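Speaker notes, Dilholm workshop, afternoon slot (25 mins plus questions)

Slide 1. Title

Say hello, say thanks to Jadwiga for the invite. Check the clicker works BEFORE starting, not like last year. Mention the paper is up and the link is on the last slide so people can stop squinting at the equations.

Right. So I'm going to talk about folding cloth, or more exactly about the bit before folding cloth, where you've picked the thing up and you've no idea which part of it you've got hold of. I've spent the best part of two years on that bit. My mum thinks I work in a laundry.

Slide 2. The problem

If a robot picks up a mug, it has a mug. The shape doesn't change on the way up. If it picks up a tea towel from a heap, it has a point of a tea towel, and the rest could be hanging any old how. Corner, edge, middle, two layers at once. What you do next depends completely on which.

Ask the room: who here works with cloth? (There'll be three hands. Wave at them.)

The usual answer is to look at it from across the room, turn it, look again, turn it again. Works fine, takes forever. Our old pipeline, Gruna, did up to 14 turns before it would commit to an answer. You could make a cup of tea. I did.

Slide 3. What we tried instead

The idea is dead simple and I'm a bit embarrassed how long it took us to get round to it. Use only the wrist camera. It's right there, it's centimetres from the pinch, and it sees the bit of fabric that matters most, the first hand's width coming out of the fingertips. How the cloth creases as it leaves the pads tells you a lot about what's been pinched. A corner tends to give you one clean cone. An edge gives you a sort of fan on one side. The middle gives you folds all the way round, like a badly tied bin bag.

(Do the thing with the hanky here. Corner, edge, middle. Don't rush it, people liked it in the practice run.)

So the method, which we called Zerko for reasons I'll explain at the pub, takes a short burst of wrist frames while the arm does one little wiggle, and says: corner, edge, middle or multi-layer. One wiggle! Then the arm gets on with it.

Slide 4. The data

We recorded 599 grasps. Eleven cloths, all sorts, napkins and tea towels and scarves and one horrible shiny thing from the remnants bin that I'll come back to. Labels were done by hand by Jadwiga Walczak and me, separately, and then we sat down and argued over the ones where we didn't match. Those arguments were useful, by the way. Quite a few grasps really are both an edge and a double layer, and our first set of labels had nowhere to put that. We went back and redid the lot in June with a second tick box.

We held out whole cloths for testing, never just grasps. If you take one message home about data, make it that one. When we split by grasp the numbers were gorgeous and meant nothing, the network had learned the tea towels by heart.

The held-out set is 237 grasps. All the results from here on are on those.

Slide 5. Results

Don't read out the table. Point at the middle column.

Corners are good. Edges are good. Middle is good as long as the cloth isn't too stiff. Multi-layer is where we still lose, and I want to be straight with you, it loses by quite a bit. If two layers are lying flat together at the pinch then from the wrist they look like one thick one. I'd struggle too.

Compared with Gruna we're a bit worse on the final answer and very much faster getting there, and for folding that trade is worth it. A wrong guess costs you a regrasp. Fourteen turns costs you the fourteen turns every single time.

Slide 6. What the wrist camera gets to work with

Leave this one up for a bit and let people look.
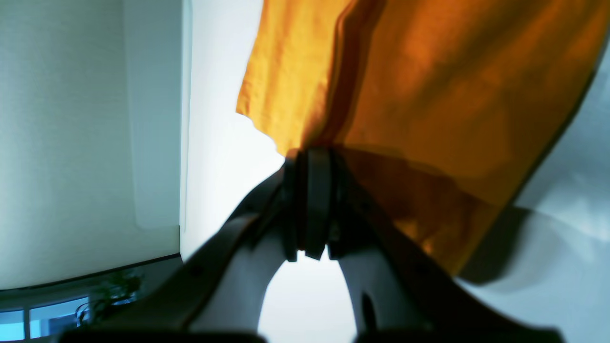

The thing I'd like people to think about is light. We started out with blackout blinds and a nice even lamp, because that's what you do, and the model was lovely in there and hopeless anywhere else. Thin cloth lit from behind goes pale and glowy, and the same cloth folded over goes a couple of shades darker. At first we treated that as a nuisance and tried to wash it out with colour jitter. Then Jadwiga pointed out that how dark the fabric looks is a clue to how many layers you're looking through. We stopped fighting it, turned the jitter right down, and the multi-layer score crept up. Still our worst class, but less awful.

It does mean you're leaning on there being some decent light about. On a gloomy afternoon you lose most of that gain.

Slide 7. What went wrong

Shiny remnant. Every highlight looked like a crease. Every crease looked like a highlight. We kept it in the test set out of honesty and it drags the average down all by itself.

Also the fingers. They take up a big chunk of the view and for a while the network was paying more attention to them than to the fabric. We tried masking them out completely and it got worse! Best guess is that the gap between the pads says something about how thick the pinch is. So the fingers stay in. If anyone from the Mavromatis group is in the room, I know you found the opposite with rope, please come and find me at coffee.

Slide 8. What's next

Two things. First, letting the robot choose its own wiggle. Ours is fixed, and some cloths want a slower one. Second, saying "not sure" properly. At the moment it always picks an answer, even when the scores are neck and neck, and I'd much rather it wiggled a second time.

We're not doing shirts. Somebody always asks about shirts. Sleeves are a whole other talk.

Slide 9. Thanks and link

Thank the Dilholm lot for the arm time. Code's up, the grasps are up, labels with both tick boxes included. If you find a wrong label tell me, there are bound to be a few.

If there's time left: show the slow-motion clip. If there isn't, skip it and go straight to questions.

Likely questions: why not touch sensors (cost, and they wear out on towelling), does it work with three fingers (haven't tried), frame rate (see backup slide 2).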